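Drusside confirm pre-season plans

Drusside will begin pre-season training in the first week of July, with the squad due to report to the Lelgate ground on Friday at 9:30 a.m. 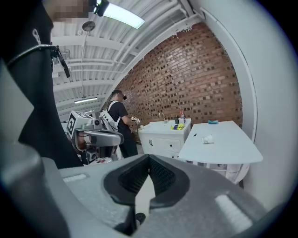

Friendly matches

The club has arranged 2 home fixtures and one away trip. Jodbridge will visit first, and attendance will be limited to 600 while work on the east stand continues. Capacity for the second match, against Strömberg, will rise to 900.

Transfers

No signing has been completed at the time of writing. The club is understood to want up to 3 new players – a left back is the priority – and one loan from a higher division remains under discussion. Last season's goalkeeper has agreed to new terms.

Tickets

Season ticket holders are admitted free to both home friendlies. All other supporters should buy in advance, as there will be no sales at the gate.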